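Subject: Re: [swap-tables] Taping the tops into squares

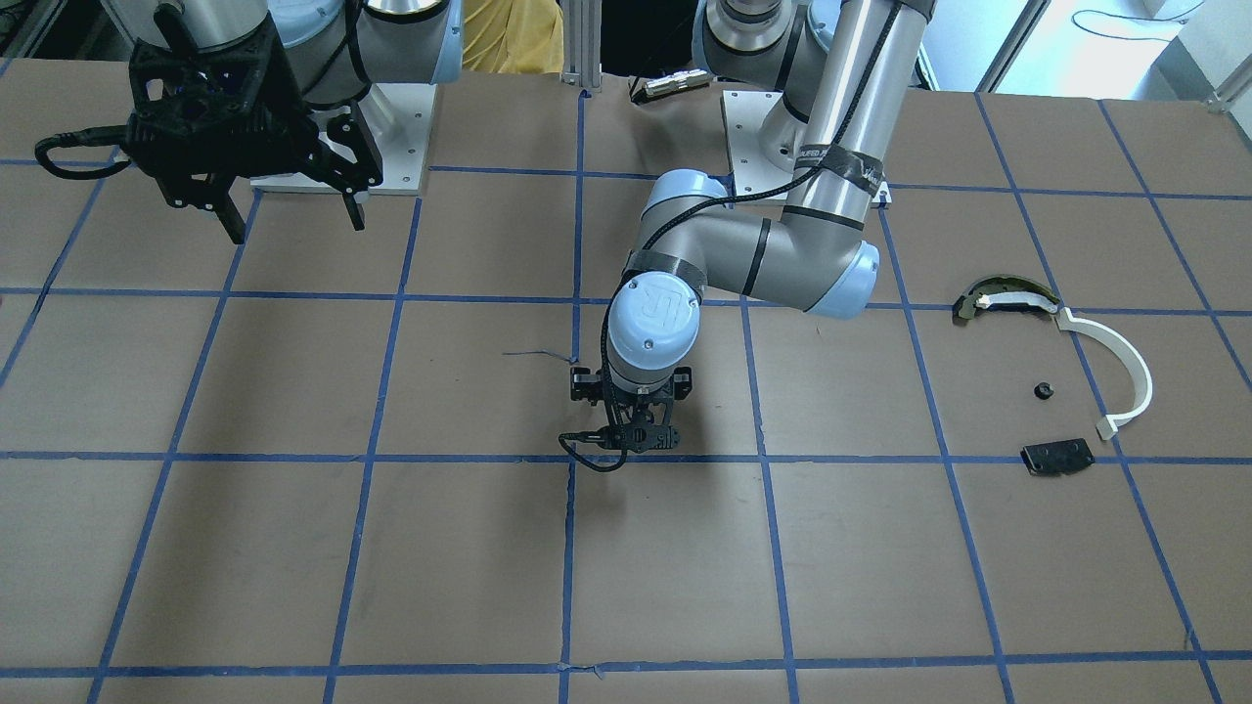 McIntyre, 21 January 2020

I've read the plan twice now and I still don't buy it. Quoting the part I mean:

> We should grid all the tabletops with blue masking tape
> before the April swap. One square per seller item, no
> arguments over space, and it peels right off afterward.
> The Dimora hall people did theirs in an evening.

"Peels right off" is doing a lot of work there. Blue tape on a painted wall for a weekend, sure. Blue tape on a brown tabletop from now until April, with people leaning on it and dragging boxes over it, is another matter. Our tops have scuffs and dark patches as it is, and I don't want to add lines of glue to them.

Then there's the squares themselves. Strips both ways look tidy on a big plain top while most of it has nothing on it. Put out a lamp, a stack of plates and a coat and tell me which square the coat belongs to. Anything longer than one cell takes two, and then are we charging for two? The post doesn't say.

The cost doesn't add up for me either. Last year's list had 655 items on 18 tables. Has anyone worked out how many rolls that is, or who pays?

What I'd go along with: tape one table, leave it a week, pull a strip and look at what's underneath. If it comes up clean, fine, do the rest. If it doesn't, we've spoiled one top and we go back to the paper runners from Fandora. They were ugly but they worked.

Also, whoever has the long tape measure from the Didine sale, please bring it back.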